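Sirau Rib Vest for Karting
by Vesholm

In stock - adult sizes S to XL
$300
Price checked 12 November 2022

Hi, Candela Urquijo here. I run the shop and I write these pages myself, so if something below doesn't make sense you can blame me and send me an email.

I get asked about rib vests more than anything else we sell, and it's nearly always the same email. Somebody bought a season of kart time, had a great first month, hit one bad curb and now they can't laugh or sneeze. If that's you, please get your ribs looked at first and come back to this page when you can take a deep breath! If it isn't you yet, wonderful, keep reading.

The Sirau is the vest I wear. I've had mine through two seasons at the Moker track, and my lap notebook says I've done 1,703 laps in it (yes, I write them down, my father did too). It's a hard shell in two halves with foam inside, closed by a strap at each side and one over each shoulder. I had an older vest before this that was basically a padded tube, and it rode up into my armpits every time I leaned forward to do my laces. The Sirau stays where I put it.

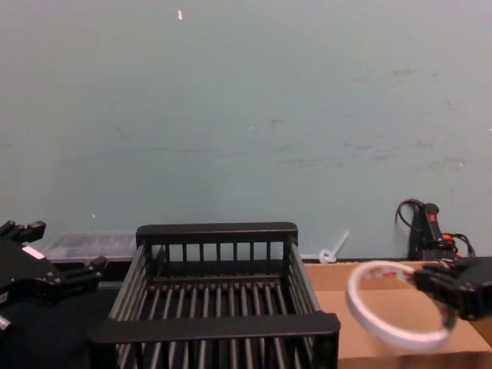
Black rack, empty, on the table.

How it fits

Measure around your chest just under the armpits, over the shirt you race in. Small runs a little tight and XL runs a little generous, the two in the middle are true to the chart. If you land between sizes I'd go down, as the side straps have plenty of adjustment and a loose vest moves around on you.

The front panel is short. I love this, because I'm short in the body and most vests end up resting on my thighs in the seat. Taller drivers sometimes worry that it doesn't reach far enough, so check that the bottom edge covers your lowest ribs when you're sitting down. Sitting, please, with your arms out like you're holding a wheel. Standing in front of a mirror will only tell you how it looks.

One more thing on fit - if your seat is already snug, a hard shell will make it snugger. I had to move up a seat size when I switched. A few customers took out some seat padding instead and were perfectly happy.

Does it go under or over the suit?

Over, for me. It's easier to get off between sessions, and I run hot. Plenty of people wear it underneath because they like the cleaner look, and the shell is slim enough for that if your suit has some room in it. Try both at home before race day!

What's in the box

Front and back shell
Foam liner, already fitted
Two side straps and two shoulder straps
Spare set of strap ends
Mesh carry bag

What I don't like

The strap ends are fiddly with gloves on. I do mine up before the gloves go on and then I've forgotten my earplugs and have to start all over again. The carry bag is also pretty flimsy and mine has a hole in it. And it only comes in black, which is fine, but I'd have bought it in orange in a heartbeat.

It's also a lot of money. We carry the Tejada vest too, which costs less and does a decent job for rental karts and the odd weekend. It's softer and a bit bulkier under the arms. If you're racing every other week in something quick, I'd save up for the Sirau. If you go out with friends a few times a year, get the Tejada and spend the rest on good gloves.
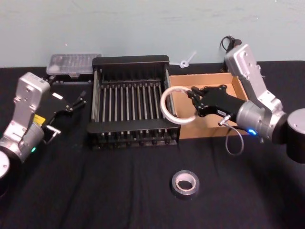

Two arms at the table with the black cloth.

Looking after it

The liner pulls out. Wash it by hand in cool water with a little mild soap, squeeze it out gently and lay it flat overnight. No dryer, and please don't leave it on a heater (I've seen what happens, it goes crunchy). The shell just needs a damp cloth. Skip the brake cleaner, even if it's the only thing in your toolbox.

Check the shell for cracks after any big hit. Run your thumb along the edges and look at the strap mounts. If you find a crack, stop using it, even a small one.

Class rules

Some clubs ask for a vest with a particular approval label and some don't care at all. Read your own rulebook before you order, or ask the person who does tech inspection at your track. I can send you a photo of the label inside the vest you'd be getting, just ask.

Shipping and returns

I pack orders in the morning and they leave the same afternoon. You can return a vest within the month if it hasn't been on track. Try it on over clean clothes, sit in your kart with it, wriggle around, and send it back if it pinches. Exchanges for another size ship free, one time per order.

Spare liners and straps are listed on the parts page under Vesholm.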